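Stiltgate workshop notebook

2 min read

2024-03-23

Second evening on the hand-held grippers. The left one opened well but closed with a small delay, and I spent too long looking for the fault in the software. It was the spring. I had put the stronger one from the Prindov bag, and it pushed against the linkage at the end of the travel. I changed it for the softer spring and the delay is gone when I close slowly. When I close fast I still feel a little of it.

The finger pads are the third print, with the ribbed inner face. I cleaned the supports with a knife, so the ribs near the tip are not very even. Kohei Imai asked for a longer tip. I prefer to wait until we have tried this one on small parts.

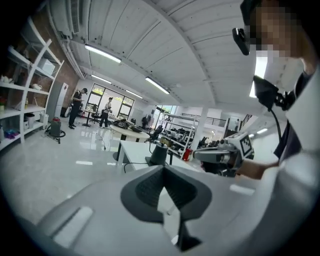 Ribbed pad in front, the other gripper with its marker block at right.

The marker block must sit flat. Before, I used two drops of glue and it moved when I touched it, so now it has screws. Please do not take it off to clean it, or we must calibrate again.

Logged 214 open and close cycles by hand on the left gripper. I want more than 1,000 before I trust the linkage. After cycle 10 I tightened the hinge screw by a quarter turn, then did not touch it.

To do: order softer springs, write the pad settings on the wall sheet, ask Kohei which cable he wants to keep.

Last updated: June

Recent entries
Ljungberg motor mount, second try
Stisside frame, drilling notes
Prindov springs compared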